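FOR IMMEDIATE RELEASE
03/09/2018

Cleltari and Brellis Open Shared Workspace on Catum Street

Cleltari, the regional office services company, today announced the opening of a shared workspace on Catum Street, developed jointly with the furniture supplier Brellis. The two companies signed their agreement last July, and building work was completed on schedule.

The site offers 22 private offices, 2 meeting floors and a members' lounge. Membership is available by the month, with no long-term lease required. Small firms, nonprofit organizations and independent professionals may apply, and 10 memberships have been set aside at a reduced rate for companies in their first year of trading.

Light wood tabletops at Catum Street.
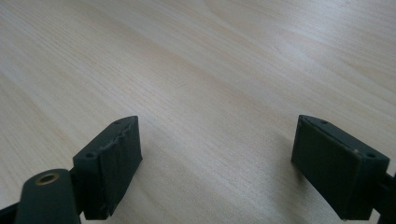
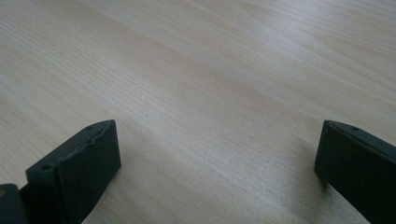
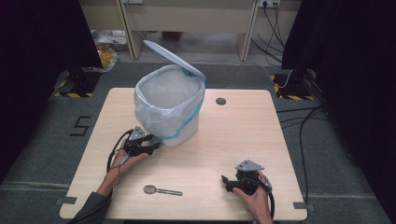
Members will have access to the building from early morning until late evening, including on public holidays. Mail handling, printing and reception services are included in the monthly fee. Parking is charged separately and must be reserved in advance.

The companies received more than 400 inquiries before opening - a level of interest that has led Cleltari to begin planning a second location in the Brandão district. Details of that project, including the number of offices and the expected opening date, will be released once a lease has been signed.

Tours of the Catum Street site are available by appointment. Requests should be sent to the Cleltari membership office, which also handles applications for the reduced rate.

About Cleltari
Cleltari manages offices and meeting space for small and mid-sized organizations.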